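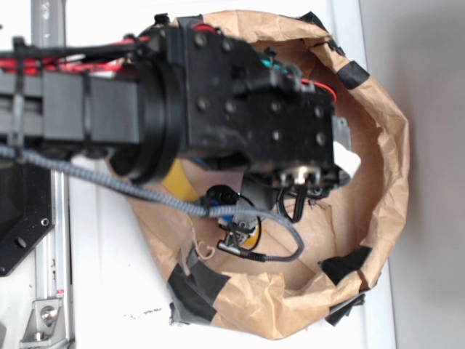 1/ Long one, sorry, and it starts with a fault. Our bag-picking cell (we call it Sulla) stopped dead on 28 Feb 2025, wrist down in a paper bag, and I've been meaning to write it up for everybody who asked so kindly.

2/ The stop itself was fine. Joint torque went over the limit, the arm held its position, the log said so in plain words. What bothered me was the restart. I cleared the fault and it tried to finish the old move -- downward, with my hand still on the table.

3/ No harm done, I got my fingers out in plenty of time. But I sat down for a while after that, I can tell you, and made a big pot of tea.

4/ We went back through 30 runs and found the same thing in 2 of them. The controller was keeping the last target after a protective stop. Our own setting, left over from when we were testing Zetora, so no blaming the arm!

5/ Now a cleared fault drops the target, and the first move is always straight up at slow speed. I also look over the cables by the wrist before I touch reset, and if anything is near the fingers, power goes off first.

6/ If you run something similar, please try it with an empty table and your hands in your pockets. Ours took 9 minutes to check. I'll post the config once I've tidied my comments, some of which are a bit grumpy.

Print this page
E-mail this thread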